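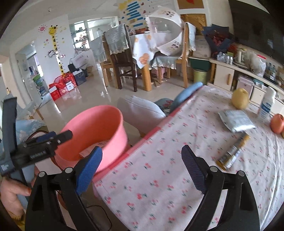 粉色塑料盆与樱桃图案的桌布

**Vetidis 家居推出“慢洗”系列及旧布续用计划,首批门店即日起接受登记**

5月24日,Vetidis 家居今天宣布,酝酿了很久的“慢洗”系列正式与大家见面。这个系列围绕家里最不起眼、却几乎天天要用到的那些布展开:桌布、餐巾、茶巾、围裙,还有盖在面团上的那一块小方布。与新品一同公布的,还有一项面向所有顾客的旧布续用计划。无论家里的桌布是不是在我们这里买的,也无论它用了几年、洗过多少回,只要还舍不得扔,都可以带到参与门店来,请店里的师傅看一看、补一补,或者改成别的样子继续用下去。

这件事说起来,最早是从顾客的来信开始的。Vetidis 一直保留着一个老习惯,每件织物的包装里都会放一张空白的回信卡,想写什么都行。过去一年里,我们一共收到1,102张写满字的卡片,其中谈得最多的话题既不是花色,也不是价格,是怎么洗。有人问茶渍隔了夜还能不能救回来,有人问印花桌布翻过来晒到底有没有用,还有一位读者写了满满两面,讲她外婆留下的一块格子布,边上已经磨得透光了,每年过年还是要拿出来铺一铺,铺的时候全家人都要小心翼翼地端菜。编辑部的同事把这些卡片一张一张读完,又按照话题抄在了本子上,后来系列里的许多细节,就是从这个本子里来的。

“我们原本想做的是一组新花色,样布都打好了,”Vetidis 产品总监 Hyun-seo Ok 表示,“可是读完那些卡片以后,大家坐在会议室里,谁也没有心思再讨论花色。我母亲洗桌布的时候,总要先用温水泡一会儿,再拿手轻轻地揉,揉完了对着窗户照一照,看看污渍还在不在。我小时候觉得这太慢了,现在自己成了家,才发现她那些布用到今天还是好好的。所以我跟同事们说,花色可以晚一点,先把布做得经得起这样洗,也把怎么洗这件事好好地讲给大家听。”

“慢洗”系列首批共有47款单品,全部采用预缩处理的纯棉或棉麻混纺面料。包边做得比我们以往的产品更宽一些,转角处改为双层折叠缝法,这是缝制车间的师傅们提出来的建议,她们在看过顾客寄回的旧桌布之后发现,磨损往往是从四个角开始的。印花部分沿用了大家熟悉的几个老题材,小果子、藤叶、细格子和碎花,颜色调得柔和了一些,放在早餐桌上不会太抢眼,来客人的时候铺出来也不失体面。围裙的口袋加深了,茶巾的挂环挪到了短边的正中间,这些改动都很小,但给我们写信的朋友们大概一眼就能认出来,那正是自己当初提过的意见。

面料由长期合作的织造厂 Nekeo 提供。Nekeo 的厂房不大,织机的转速也调得比较低,织出来的布手感紧实而不发硬。为了这个系列,双方反复试了好几轮纱线的配比,中间有一批布下水以后缩得厉害,只好全部留作内部的抹布,至今两家公司的茶水间里都还在用。Nekeo 方面表示,愿意为续用计划长期保留系列中各款底布的零料,这样一来,将来顾客的桌布破了一个洞,也能够找到颜色相配的布来补。

旧布续用计划的做法并不复杂。顾客可以先把家里的布洗净晾干,带到门店的服务台,由店员登记尺寸、面料和希望处理的地方。小的破口、脱线和松开的包边,当场就可以估价,15天之内取回。如果布面磨损得比较厉害,师傅会和您商量改小的办法:大桌布可以裁成小方桌布,小方桌布可以裁成餐巾,餐巾再旧一些,还可以缝成杯垫或者锅柄套。裁剩下来的零头我们会装在小纸袋里一并交还,想留作纪念的、想自己动手拼点什么的,都由您自己拿主意。会员每年可以享受2次免费的基础修补,非会员按照店内公示的价目收费。真丝、蕾丝以及带有大面积刺绣的织物,因为处理起来需要特别的工具,暂时不在服务范围之内,还请各位多多包涵。

与系列同时推出的,还有一本薄薄的小册子,名字叫作《一盆水的工夫》。册子里没有什么高深的学问,写的都是家常的办法。比如新买的深色印花布,头一次下水最好单独泡,水温以手放进去觉得舒服为准;比如油渍要趁早处理,先用纸吸一吸,再抹一点中性皂,不要一上来就使劲搓;又比如晾晒的时候把布边拉平,对折搭在竿上,收下来趁着还有一点潮气叠好,多半就可以省去熨烫。册子的后半部分留了几页空白,方便大家把自己家的办法记下来。我们也挑选了一部分回信卡上的内容,在征得来信人同意之后收录进去,保留了原来的口气,有几封读起来很有意思,有一封甚至附了一份蒸糕的做法,因为写信的人说,她那块布就是专门用来垫蒸笼的。

小册子由 Zadenico 工作室负责设计与装帧,封面用的是带有布纹的厚纸,内页摊开以后能够平放在台面上,湿着手翻也不大容易破。在参与门店购买“慢洗”系列任意一款单品,即可获赠一册;单独到店登记续用计划的顾客,也可以向服务台索取,送完为止。

为了让更多朋友能够亲手试一试,Vetidis 位于 Ma 街的门店还会开设“洗布小课”。课程由缝制车间和客服部门的同事轮流主持,从辨认面料讲起,到去渍、手洗、晾晒和折叠,最后留一段时间教大家缝一个最简单的包边。皂、针线和练习用的布由店里准备,学员只需要穿一件不怕溅水的衣服。如果家里正好有一块不知道该怎么办的旧布,也非常欢迎带过来,大家围在一起出出主意。带孩子来的家长请提前告诉我们一声,我们会把位子安排得宽敞一些。

“我最盼望的,是以后有人拿着一块布走进店里,跟我们说这是她用了很多年的,”Hyun-seo Ok 说,“到那个时候它可能已经褪色了,也可能已经从桌布变成了一叠餐巾,但是她还在用。做我们这一行的,听到这样的话会高兴很久。也想借这个机会谢谢每一位写卡片的朋友,你们的字我们都认真看了,有些实在看不清楚的,我们几个人凑在一起猜,也都猜出来了。”

“慢洗”系列的秋冬部分目前正在打样,预计将于10月上市,其中会包括较厚的棉麻桌布和一款可以铺在暖桌上的夹层盖布。续用计划届时也会延伸到更多门店,具体名单将提前在店内张贴。在此之前,家附近还没有参与门店的顾客,可以请就近的任意一家 Vetidis 门店代为转送,往返时间会稍微长一些,店员会在登记的时候向您说明。

**关于 Vetidis**

Vetidis 是一家专注于餐桌与厨房织物的家居品牌,产品包括桌布、餐巾、茶巾、围裙及各类日常用布。品牌自创立以来坚持与中小型织造厂合作,并在门店内设有缝补服务台。

**关于 Nekeo**

Nekeo 是一家棉麻面料织造厂,为家居及服装品牌提供中厚型平纹与斜纹织物,同时承接小批量的定制配色。

**采访与图片使用**

媒体朋友如需采访、借用样品或索取高清图片,请与 Vetidis 品牌传播部联系。样品可以外借拍摄,归还时不必清洗,我们很乐意自己来洗。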